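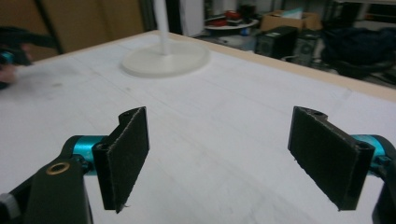 白色台面的日常维护与铺纸方法

白色台面用久了会出现三类痕迹:擦痕、污渍和细线状划痕。三类痕迹处理方法不同,动手前先分清种类。

一、辨别
侧光照射,手指轻抹。能抹动的是浮灰或污渍;抹不动、指甲划过无顿挫感的,多为物体摩擦留下的转移痕;指甲有顿挫感的是划痕,清洁剂无效。

二、清洁
1. 干的超细纤维布先去浮灰,单方向推,不打圈。砂粒打圈会产生新的细划痕。
2. 中性洗涤剂稀释后喷在布上,不直接喷台面。浅色木质封边处尤其要控制水量,板材接缝吸水后会鼓边。
3. 转移痕用白橡皮轻擦。橡皮无效时用3,000目海绵砂蘸水,先在台面背光角落试擦。亚光面反复打磨后会发亮,同一位置不超过6个来回。
4. 1,000目及更粗的砂纸只用于裸木边缘,不用于白色饰面。
5. 清水布擦一遍,干布收水。

Jitel中性清洁液和Grurneck白橡皮本站都在用,同类产品可替代。含氯漂白剂不建议使用,部分饰面会发黄。

三、铺纸
需要频繁摆放、取用物件的桌子,铺一张大幅网格纸比反复擦台面省事。纸幅略小于桌面,四周留出一条木边,纸边不受手臂刮蹭,也便于掀起更换。浅灰细格配较粗分隔线的最合适:细格对齐小件,粗线划分区域。深色格线容易干扰视线。

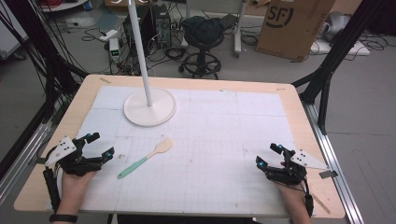 木勺一类的长柄物件放在纸面中部偏一侧,勺头与柄不必与格线平行,但整件应落在纸内,不搭在纸边上。压在纸边的物件一旦移动,会把纸带歪。

纸面上的深色碎屑用软毛刷扫向一侧,再以纸片接走。不要用湿布,纸张遇水起拱,干后不能复平。油点无法去除,直接换纸。

固定用低粘胶带,撕除时与台面成锐角慢拉。残胶用橡皮搓起,不用刀片。木面上残留的小段胶带应尽早处理,时间久了胶层会硬化,木色也会出现深浅差。Cifuentes低粘胶带在浅色木面上试过,贴两周无残胶;贴过夏季的未测。

四、立杆类器物
圆形底盘配细立杆的架子,重心取决于底盘。放置要点如下:
底盘整个落在台面内,不悬空。
底盘放在远离操作者的一侧,近侧留给双手。
底盘压在纸上时,先把纸抹平再落座,纸下有气泡会使立杆倾斜。
移动时握立杆下段,另一手托底盘,不拖行。白色台面上的弧形擦痕多数来自拖行。
底盘底面每月翻看一次,嵌入的砂粒用牙签挑出。底面无垫的,可贴Madine薄毛毡垫,厚度不超过2毫米,过厚会晃。

五、木勺
裸木勺头用后即洗,竖放晾干,不浸泡。彩色柄若有涂层,不进洗碗机,不放在灶沿。勺头起毛时用细砂纸顺纹打磨,擦一层食品级矿物油,静置一夜后抹去余油。柄与勺头交接处容易积水垢,用旧牙刷清理。

六、桌边线缆
线缆沿支架竖向捆扎,每隔一段用魔术贴收一道,不用一次性扎带勒紧。落地部分盘成松圈,离开走动路线,圈径宜大,避免折弯处护套开裂。地面擦拭前先断电,再把线圈整体提起。

网格纸的更换周期看使用情况,格线磨淡或纸角起卷即换。旧纸翻面可作刷胶、上油时的垫纸。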